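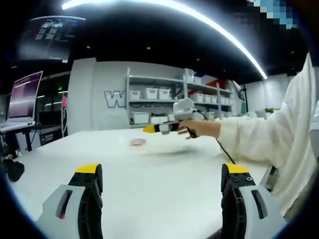
Hirkik Eventing has a new home for its young horses, and the riders could not be happier about it. Five of the stable's most promising prospects moved this week to Drilura Farm, where they will work through the summer under trainer Valentin Grabner before their first full fall season.

The group is led by Nerkow, the big bay gelding who finished his spring with two double-clear rounds and a dressage score that had everyone at the in-gate grinning. Rahel Haslinger has had the ride on him from the very beginning and will keep it, driving over to Drilura four mornings a week to school with Grabner.

"He has always been brave, and now he's getting strong enough to carry himself through a whole course," Haslinger said. "I came off the cross-country field last time and all I wanted to do was go again. I'm so excited to see what a summer with Valentin does for him."

Joining Nerkow is his stablemate Ansari, a gray mare with a huge jump and plenty of opinions about water. She spent the winter hacking out and doing pole work after a light first season, and came back in the spring looking like a different horse. Grabner rode her himself on Thursday, popping her through a grid and then taking her down to the pond for a quiet walk in and out. She went in on the second ask, ears forward, and stayed in long enough to splash her rider to the knees.

The other three horses are all four-year-olds just starting over fences. They will stick to flatwork, short canter sets and lots of trail time until the weather cools off.

Drilura is a wonderful place to bring along a young horse. The farm sits on 200 acres of rolling pasture with a schooling field of 33 cross-country questions, from tiny logs up to a bank complex that has been rebuilt with a wider landing. A new all-weather gallop opened there in June, and it has already become a favorite with the horses on fitness programs. There is good turnout too, with big shady fields where the Hirkik group will go out every night.

Grabner moved to the farm three seasons ago and has a soft spot for the babies. "You get on a horse like Ansari and you feel how much is in there, and you just want to let it come out at her own speed," he said. "These are lovely horses. Rahel has done a beautiful job with them."

First on the calendar is the farm's own schooling trial, a relaxed one-day event that drew 300 entries last year and sold out well ahead of closing. Nerkow and Ansari are both entered, with Haslinger in the saddle for both. The day finishes with a jumper derby over the grass ring carrying $2,000 in prize money, and Haslinger says she is tempted to put Nerkow in that as well if he has anything left in the tank.

Spectators are welcome and parking is free. Dogs on leashes are fine everywhere except the warm-up areas. Dressage starts at 8 a.m.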